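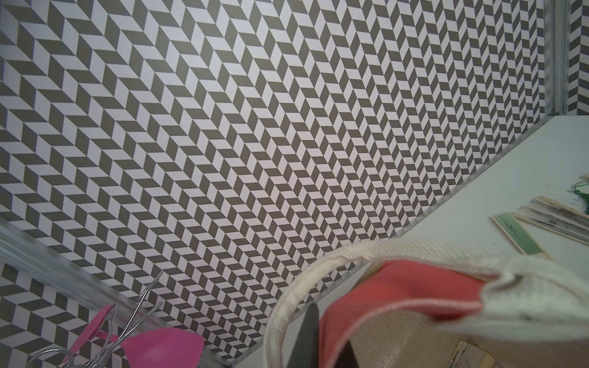

Item 4, craft bay: herringbone wall, metal trim and white table, with sticks.

Wedonside Arts Rooms
Room check: craft bay and surrounds
Checked by: Triin Krūmiņa
Date: 28th May
Job ref: 1208

Marks used: OK, OK with grumble, Fix, Fix today please

1. Door and way out
OK. Opens fully and shuts by itself, with a noise like a disappointed uncle. Green exit sign lit.

2. Floor
OK with grumble. Swept, in the sense that a broom has visited. Lifted edge on the mat by the sink, taped down. The tape has also begun to lift. Please order a new mat from Costigan and stop buying tape.

3. Sink and taps
Fix. Cold tap drips. It was on the last list and the one before. I have moved the bucket slightly to the left so that it feels like progress.

4. Craft bay, wall
OK. Grey and white herringbone, no complaints about its condition from what I could see. Several complaints about the pattern. Anyone threading needles in front of it should be offered a seat facing the other way. Wipe with a damp cloth only, and go along the columns or you will lose your place and have to start again.

5. Craft bay, metal post and trim
OK. Ran a gloved finger along the strip where the wall meets the table and found no sharp edge and no gap worth writing down. The glove came back grey. Add the strip to the weekly wipe.

6. Craft bay, table top
OK with grumble. Steady, no wobble when leaned on by an adult of ordinary size. Small dark specks towards the right-hand side. The "table wiped" box on the class sheet has been ticked, with some confidence.

7. Materials left out
Fix today please. Wooden craft sticks on the table: one pale green, plus a little stack with grey and black paint smudges. They are no danger to anyone. They are, however, on the table, and the rule on the wall sheet says tub, lid, shelf. Check for splinters before they go back in with the clean ones. Painted sticks have their own tub, number 40.

8. Paints and glues
OK. Lids on, labels facing out. Grandero glue is past its date but unopened, so bin it and don't let the Wotcombe group talk you into "just testing it".

9. Electrics
OK. Sockets sound, leads off the floor. Kettle still living beside the glue gun. Please rehome one of them.

10. First aid box
Fix. Plasters down to the very small ones shaped for a toe. Restock under order code 808.

Comments
Bay can stay open. Items 3 and 10 to be done before the July classes. Item 7 takes one person and one minute, and I have left the tub out as a hint.

Reply from the office: Tap reported again, ref 222. Mat ordered. Kettle moved. Which sheet says tub, lid, shelf?

TK: The one behind the coats.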